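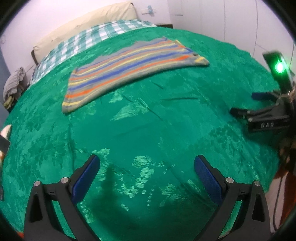

Our question for this project was a small one, and we grew very fond of it: if a person folds cloth at home with a hand-held gripper, how much does the surface underneath matter to a policy trained on those recordings? Dragica Ristić had the idea of working on beds instead of tables, and the shiny green bedspread, with its leafy pattern and all its creases, became our favorite hard case. A striped cloth lying on it is easy enough for you or me to pick out, but the glossy fabric throws pale highlights between the fingers, and our first model kept mistaking a bright wrinkle for the edge of the cloth.

We collected 3000 short demonstrations on plain surfaces and another 3000 on patterned ones, and trained 2 policies with the same settings, one on the plain set alone and one on both together. Lauri Leinonen wrote the cleaning script (bless him, it ran the first time), which threw out clips with lost tracking and left us 3848 to train on.

The mixed policy reached for the true edge far more often on the patterned bedding, and it gave up very little on the plain surfaces, which pleased us no end! Corners are still a weak spot. Our advisor, Mirjana Angelovski, suspects the wide view squeezes them too much near the rim, and we hope to test that in May with a different crop.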